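Pralivero Serving Tray, Red

The maker says this one tray will sort out your table. We doubt any tray does that, but it is a decent rectangle with a raised rim.

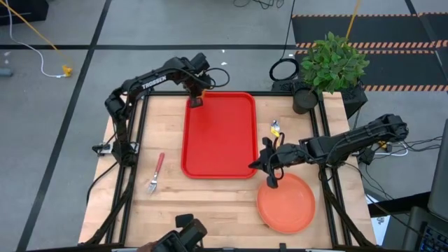

Tray with round plate and fork. Tableware sold separately.

Enora calls the rim "spill-proof" – we won't. It may slow a rolling spoon. A wide, shallow bowl fits on it, and the color is loud, so look at it twice before you order. 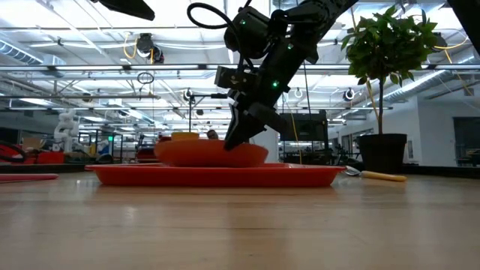
Ordering

Item 198. Limit 2 per order. No gift wrap in December.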